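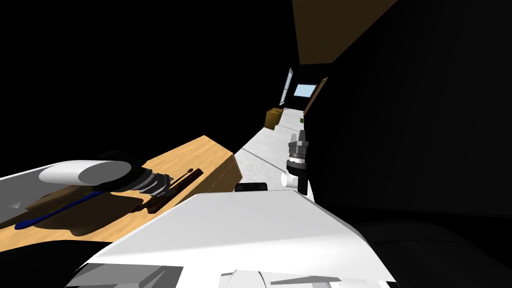
Cahier d'atelier, jeudi, reprise à 14 h

Tâche « ranger l'établi », version simulée. Deux objets allongés sur le plateau en bois, un bleu et un brun, à saisir puis à déposer dans un bac. Scène générée par Zatero, planificateur Farneo, réglages de février inchangés sauf la vitesse d'approche, ramenée à 70 % du nominal.

Résultats bruts : 22 essais, 10 rangements complets. Les autres se partagent entre prise ratée du brun et abandon du planificateur. Aucun échec imputable au bleu seul.

Le brun pose problème à cause de son contraste avec les ombres portées du bras. Quand le cylindre blanc passe au-dessus du plateau, la segmentation perd une partie du manche et l'axe estimé tourne de quelques degrés. Les doigts se ferment alors de travers. Essayé avec l'éclairage diffus : l'axe est stable, mais la comparaison avec l'atelier réel de Jurberg ne vaut plus rien, les lampes y sont au plafond et font les mêmes ombres.

Second bras : à garder vertical, doigts vers le haut, tant que le premier travaille. En position basse il entre dans le volume interdit et Farneo replanifie en boucle (vu deux fois ce matin, process tué à la main).

Durée d'un rangement complet : plus de 2 minutes, hors calcul. À la main, quelques secondes. Pour un établi en fin de journée, avec copeaux, chiffons et vis en vrac, on en est loin. Pour des outils isolés, posés à plat et sans contact entre eux, c'est envisageable la nuit, quand la durée ne compte pas.

Fang propose de remplacer la segmentation par leur module de profondeur. À tester sur les mêmes graines, sinon on ne saura pas ce qui a changé.

À faire :
– rejouer les échecs avec ombres actives et axe imposé ;
– vérifier le coefficient de frottement du manche brun, valeur par défaut suspecte ;
– essai avec les deux outils en contact ;
– sauvegarder les journaux avant la mise à jour de Zatero.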